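Brellton workshop puts three grippers to the highlighter test 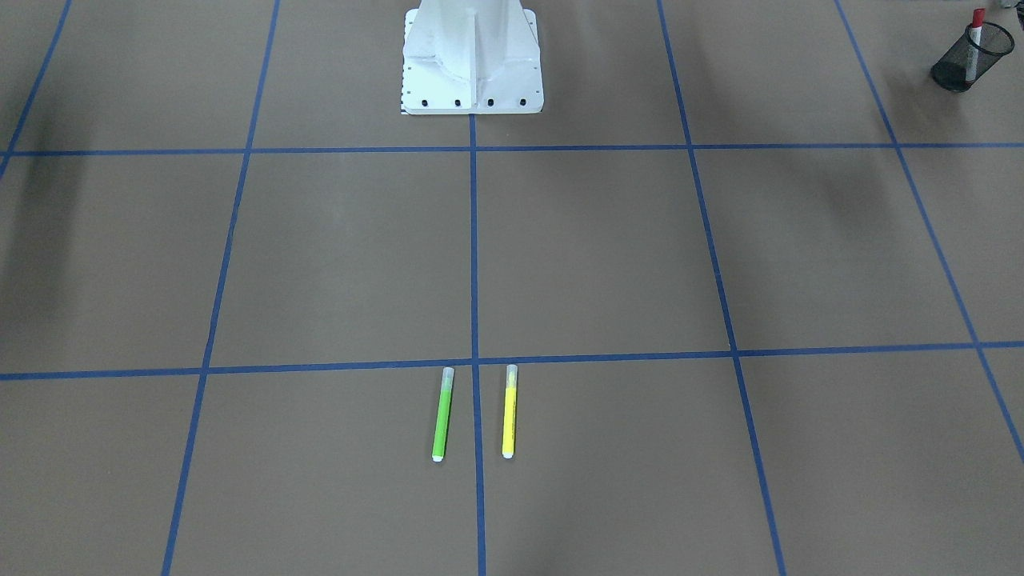 By the Halliday Courier newsroom
Local business | December | 3 min read

Anyone who has ever chased a pen across a desk with cold fingers will have some sympathy for the people at Brellton, the small automation workshop on the north side of Halliday, who have spent much of this month finding out which of three grippers is best at picking up ordinary office supplies.

The test bench is a plain brown surface marked off in blue tape, with a white robot base bolted down at one end of it. Two highlighters, one green and one yellow, go down side by side with the tape line running between them, and the arm has to lift each one and carry it over to a black mesh pen cup in the corner. It sounds like a job for a patient five-year-old – and the workshop's staff will cheerfully tell you that a five-year-old would win.

First up was a basic two-finger gripper from Lureo, the kind the workshop has used for years. Next came a newer Brulon model with softer fingertips, and after that a suction cup, which most of the staff had written off before it was even plugged in (highlighters are round, after all, and suction cups like things flat). Each one was given 16 tries from the same starting spots, with the same arm and the same controller, so that the only thing changing was the hand on the end.

The Brulon fingers came out ahead, with both the lift and the drop into the cup going well on all but a handful of tries. The Lureo managed 9 clean runs and was a good deal quicker about it, though it had a habit of nudging the first highlighter into a slow roll. The suction cup finished last with seven, and that was still better than anyone had bet on – there is now a box of doughnuts owed to somebody in the back office.

Price may matter as much as the score. The softer fingertips add $775 to the cost of a gripper, and the workshop's customers are mostly small packing and mailing shops that watch every dollar. Staff say they would happily recommend the cheaper one to a shop that handles boxes all day, and save the softer one for people with pens, tubes and other things that like to wander off.

Another round is planned after the holidays, this time with a second camera and some paintbrushes.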